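MacBrayne opens orders for Busia hand-held gripper kit

Dec 27, 2023
By Torquil Pollock 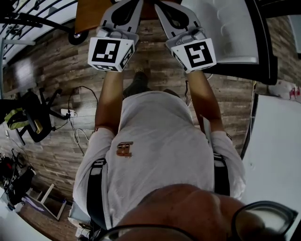

A wearer in shoulder straps holds the two grippers, each with a marker cube mounted at the front.

MacBrayne has opened orders for Busia, a kit for recording two-handed manipulation demonstrations without a robot arm on site. The base kit costs $2,617. A single-hand version is listed at $1,525 and can be brought up to the full kit later with a second gripper, sold separately for $998.

The base kit consists of two hand-held grippers, a shoulder harness, a head-worn camera, a charging dock and a license for the company's processing software. Each gripper carries a cube printed with square fiducial tags. The software locates the tags in the head camera's video and computes the position and orientation of each hand from them. Jaw opening is measured by an encoder in the grip and written to the same log.

The tags sit on more than one face of the cube so that a hand can be turned without dropping out of tracking. According to MacBrayne, one readable face is enough for a pose estimate, and two faces reduce the error in rotation. When no face can be read, the software fills the gap from the motion sensor in the grip and flags the affected section. Flagged sections longer than a user-set limit are excluded from export by default.

Both jaws on each gripper are replaceable. They have the same outline as the fingers the company supplies for robot arms, which means a recording made by hand shows the same contact geometry the arm will have later. Fingers are held by two screws and can be changed with the hex key in the case. Other finger shapes can be fitted, but the jaw encoder then has to be zeroed again.

Battery life is given as three hours per gripper. The grippers do not transmit video. Camera footage is stored on a card in the head unit and copied over USB after the session, then matched to the gripper logs by timestamp. A sync check at the start of each recording asks the wearer to close both jaws in view of the camera.

Clotex, which handles packaging trials for several small manufacturers, had a pre-production kit from May onward. The firm recorded 600 demonstrations of carton folding and cable bundling with it. Its report, circulated with the launch material, lists two recurring faults. Tracking degraded under strong side lighting, when glare covered part of a tag, and the harness buckles slipped under load during longer sessions. MacBrayne says production cubes have a matte finish and the buckles have been replaced with a locking type.

The report also notes that new wearers tended to move the hands beyond the camera's view when reaching to the side. Clotex added a short practice task to its training and dropped the first five recordings from each new wearer.

Calibration takes a printed board, supplied in the case, and has to be repeated if the head camera is removed from its mount. The company recommends a check at the start of each working day. Processing runs on a local workstation with a discrete graphics card, and no cloud account is required. Exports are available as video with a pose file, or as joint trajectories for arms that have a model in the software's library. Users can add their own arm models, although support for these is limited to email.

Kits ship from the Didenwood warehouse. Delivery is quoted at four weeks for the base kit and six for the single-hand version. The warranty runs for one year and covers the grip electronics and the head unit. Fingers, cubes and straps are treated as consumables and can be ordered individually.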